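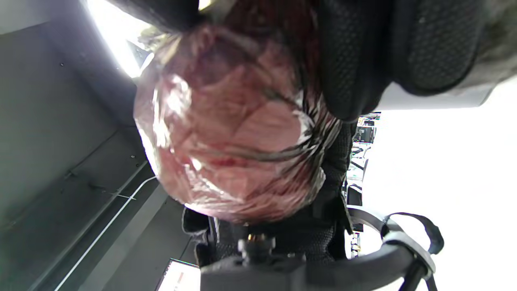
Home curing: my beef is dry outside and soft inside after five weeks, can I save it?

Posted by Faustine Lebrun in Kitchen and Preserving

Hello everyone. First, please excuse my English, I am writing slowly and with a dictionary.

In September I began my first whole piece of air-dried beef at home. It is eye of round, 1000 grams exactly when trimmed. I removed all the silver skin and the fat from outside. I cured it in the refrigerator in a closed bag with salt, a little sugar, black pepper, juniper and the curing salt. I turned the bag every morning. Then I rinsed it, dried it with a cloth, tied it with string and hung it in our cellar.

My cellar is the difficulty, I think. I live in Redley, in the old part near the river, and the cellar is cool but the air changes very much. When the wind is from the north the hygrometer goes down to 58 percent, and I have seen it lower in the night. My neighbor told me that dry air is good, "it is drying, so you want dry," and at the beginning this seemed logical to me.

Now it is five weeks. The outside is very dark and hard, almost like the sole of a shoe. When I press with my thumb there is a hard shell, and under the shell it is soft. It has lost weight quickly in the first two weeks and after that almost nothing. I have not cut it yet. The smell is pleasant, a bit like pepper and wine. There is white powder mold on one side, which I wiped with vinegar, and it did not come back.

What I want to know: is this piece lost, or is there a method to make the inside dry also? And for the next time, must I buy a special cabinet? My husband says that the cabinet costs more than ten years of ham from the shop, and he is perhaps right, but I would like to learn to do it.

Thank you for your patience with a beginner.

Yannick Gautier
Member, Kitchen and Preserving

Good evening Faustine,

What you describe is called case hardening. The surface has dried faster than the water could travel from the center to the outside. After this the dry layer works as a lid and the water stays inside. This explains your weights also: fast in the beginning, then almost stopped. Your neighbor means well but in this matter the advice is not correct. For a whole muscle you want slow drying, with humidity in the seventies.

If the cure was done correctly, and if the smell is clean, the piece can very often be saved. The method is equalizing. I have done it many times, also with pieces that looked worse than yours sounds.

Wipe the meat with a clean cloth and a little dry white wine. Let the surface dry on a rack for one hour. Then close it in a vacuum bag, remove all the air you can, and put the bag in the refrigerator. Leave it there for three weeks at the minimum. In the bag no water can leave, so the water in the center moves little by little into the dry shell, until everything is more or less the same.

If you have no vacuum machine, plastic wrap is possible. I did it so for years before my sister gave me her old machine. Wrap it very tight, two or three layers in different directions, twist the ends hard, and put it in a freezer bag. It is less good than vacuum because some air always stays in the folds, so look at it every week. If you find moisture between the plastic and the meat, open, wipe, and wrap again with new plastic. Never use the same piece of plastic a second time.

After the three weeks, press with the thumb again. The shell should give a little. Weigh it. If it has not yet lost 35 percent from the green weight, hang it again, but somewhere less dry, or leave it uncovered in the refrigerator on a rack and wrap it again each time the outside becomes hard. I have one piece that went in and out of the plastic four times. It was a lot of work for a small beef but we ate it with pleasure.

Now the part where I must be serious. You wrote "the curing salt" but not which one and not how much. This is important. Please tell us the type and the number of grams. If you measured with a spoon and not with a scale, I would not continue with this piece. Also, if when you cut it you find a gray or green color in the center, a sour or rotten smell, or a texture like paste, throw it away and do not taste it to be sure. The tasting does not tell you that it is safe.

For the cabinet: your husband is right that you do not need to buy one. I use an old refrigerator without frost-free system, with an external thermostat and a small dish of salt water on the bottom shelf. It stands in my garage and it is ugly. Look for someone who is moving house.

Killian Lecomte
New member

just cut it open and see?? my uncle hangs his over the stove in Flulotport and never measured anything in his life. if the outside is too hard cut it off and give it to the dog. don't worry so much

Jacqueline Ferrand
Member, Kitchen and Preserving

I agree with Yannick on almost everything, and I do not agree to give the hard part to the dog. It is much too salty for a dog, with pepper and juniper in addition.

I only want to add some small things for the next piece.
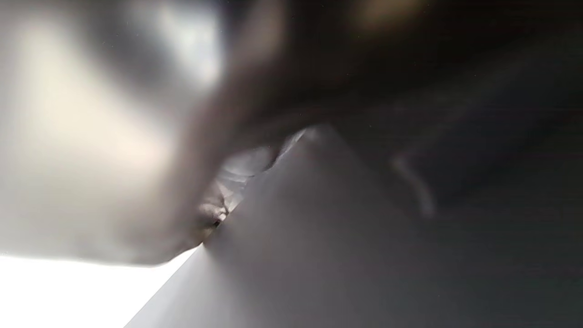 Weigh the meat after trimming and write the weight on a label, with the date, and tie the label to the string. It sounds silly, but in the second month you will not remember. For 1000 grams your target at 35 percent loss is 650 grams, and I write this number on the label too, so I do not calculate each time. My mother used to write it on the door of the cellar with chalk, and after she sold the house there were still the weights of hams from when I was in school.

Think also about a cover for the meat. A collagen sheet or a natural casing slows the drying of the surface very well, and for a cellar with changing air like yours it makes a big difference. I buy the sheets from Deschamps, who send them by post in small quantity. You wet the sheet for a moment, roll the meat in it without air pockets, and put an elastic net over it. If you cannot find the sheets, a double layer of cheesecloth is better than nothing, but you should change it if it gets wet.

For the humidity, a big cardboard box works for a beginner. Make a few holes on two sides, hang the meat from a stick across the top, and put a bowl with water and a lot of salt at the bottom. Place the hygrometer inside the box and not on the wall of the cellar. In the box I have 10 points more than in the room, in winter. If it climbs too high I open one flap for the afternoon.

The white mold was probably not dangerous, but you were right to wipe. Green, I wipe also and I watch. Black or with long hair, I throw the meat away.

Do not hang a second piece before you have finished the first. I made this mistake, and I had three pieces with the same fault at the same time.

Faustine Lebrun
Original poster

Thank you very much, Yannick and Jacqueline. Killian, thank you also, but we have a cat and she is already fat.

I looked in my notebook. It is the number 2 curing salt, 2.5 grams, weighed on the small scale that my husband uses for coffee, and 28 grams of normal salt. It stayed in the bag for 16 days. I hope this is correct.

I weighed the meat this evening and it is 710 grams, so it has not arrived. I will borrow a vacuum machine from my colleague and leave it closed for three weeks as you wrote. I have also found a box from our washing machine, which is perhaps too big, but I can cut it.

Yannick Gautier
Member, Kitchen and Preserving

2.5 grams of number 2 for one kilo is right, and the time also. You can continue. Put the bag on the lowest shelf at the back and turn it over once in the week. The washing machine box is really too big, it will never hold the humidity. Cut it to half, or ask at the wine shop.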